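Wonico Robotics Club
Minutes of the general meeting, 28 May 2021

Present: 4 team leads, most of the build group, two new members (welcome!)
Minutes of the last meeting approved with one spelling fix.

1. Simulation team
The living room world is loading properly on the club machines at last, and everybody wanted a turn. The team showed the robot in the room with the couch and the tall wood piece, both grippers in view. Big cheer for the floor texture, which took two evenings.

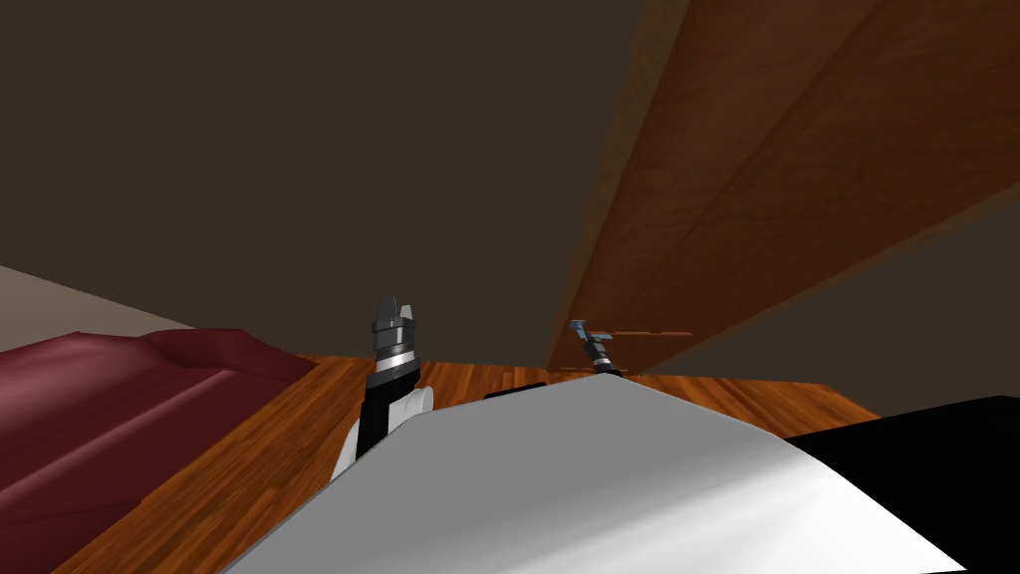

Reading time: 2 min

Discussion went to the camera position. Some members like it low and tilted, others find it hard to judge how far off the right gripper is. Agreed to keep it for now and try a second view before the Nikolaidis Cup entry goes in. The build group asked whether the torso could be made see-through while driving. Worth a try, and the simulation team will look into it.

Training runs: 57 logged so far in May, target is 100. The Relumex workstation can be booked overnight again, so please use it! Sign up on the sheet by the door.

2. Gripper view
We went through the close-up view next. With the fingers wide open, the gray pads stand out well against the dark brown behind them, and the new members picked out left and right right away. Suggestion from the floor: put a bit of texture on that brown surface, as it gives the vision code very little to work with. Carried, all in favor.

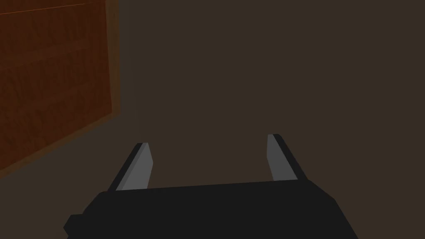 3. Budget
The Zindwood grant is confirmed at $3,000. Lots of happy noise. First call on it is a graphics card, then entry fees. Quotes to be brought to the next meeting.

4. Any other business
Club shirts: dark green won the vote, narrowly. Orders close when the form does, so fill it in.
Please save your world files under your own name. We lost a good kitchen last week.

Meeting closed at the usual time, with several people staying on to drive.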